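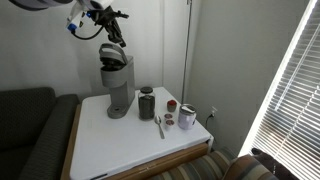 ¿En qué orden hay que ver el especial de dos partes de «Rindville» respecto a la segunda temporada?

Hugo Vidal
Publicado el 2019-09-22

El especial va entre los capítulos 6 y 7 de la segunda temporada. Se emitió después del final de temporada y por eso casi todas las plataformas lo colocan al final de la lista, pero la acción transcurre antes del traslado de la familia Masson a la costa. Si se ve en último lugar, la escena del notario en el capítulo 7 pierde sentido.

Amplío los datos porque lo anterior es lo único que tengo claro y me quedan varias dudas. Estoy viendo la serie por primera vez, en versión original con subtítulos, y he terminado el capítulo 9. Lo que no consigo determinar es lo siguiente.

La primera temporada figura en unas guías con 20 capítulos y en otras con 22. Supongo que la diferencia son capítulos dobles partidos para redifusión, pero no he encontrado cuáles.

El personaje de Adela cambia de actriz sin explicación en algún punto de la segunda temporada. ¿Hay una escena eliminada que lo justifique o es un simple cambio de reparto?

También he leído que la tercera temporada se estrena en octubre. No sé si el dato se refiere a la emisión original o a la versión doblada.

Josiane Marty

Respondo por partes.

Recuento de capítulos. La producción numera 20 capítulos en la primera temporada. El piloto y el final duran el doble y se dividieron para la redifusión en franja de tarde, de ahí los 22. El corte del piloto está justo después de la cena; el del final, cuando Tomás cierra la ferretería. En la versión partida se perdieron los segundos previos a la cabecera de cada segunda mitad, sustituidos por un resumen. Si tienes opción, usa la numeración de 20. Las guías de capítulos citadas en este sitio siguen esa.

Adela. Cambio de reparto, sin escena eliminada. La nueva actriz aparece en el capítulo 4, de espaldas en la primera toma, y el guion no hace ninguna referencia. En los extras de la edición en disco hay una lectura de mesa del capítulo 3 en la que todavía participa la anterior. No aporta nada a la trama.

Sobre el especial, una corrección menor. Va entre el 6 y el 7, de acuerdo, pero la última escena de la segunda parte (la llamada desde la estación) es posterior al capítulo 10. Funciona como epílogo. Se puede parar al aparecer el rótulo «Meses después» y recuperar el resto cuando termines la temporada. Te quedan pocos capítulos, así que si ya lo has visto entero no te compensa rebobinar nada.

Estreno. Octubre corresponde a la emisión original. Del doblaje no hay fecha publicada.

Vinh Ung

yo lo vi todo en el orden en que salía en la plataforma y se entiende igual. lo del notario ni me di cuenta. la temporada 2 es más floja que la 1 de todas formas, mejora cuando vuelve el hermano

Quentin Bouvier

Añado un dato técnico sobre los subtítulos, ya que mencionas que la ves en versión original. La pista en español de la segunda temporada está desincronizada en los capítulos 7 y 8 de la edición de Fokasach. El desfase es constante, de 597 milisegundos, y se corrige en cualquier reproductor que permita ajustar el retardo. En el capítulo 8 el texto entra tarde, por lo que hay que adelantarlo; en el 7 ocurre lo contrario. La edición de Ultstead no tiene el problema, pero le falta la traducción de los rótulos en pantalla, incluido el «Meses después» que cita Josiane.

En cuanto al orden, discrepo en un punto. La matrícula del coche de Tomás cambia en el capítulo 6 y en la primera parte del especial lleva todavía la antigua. Según eso, el especial debería ir entre el 5 y el 6. Puede ser un fallo de continuidad, porque el diálogo de la cocina menciona la venta del local, que se cierra en el 6. Yo mantendría la posición habitual, con esa salvedad.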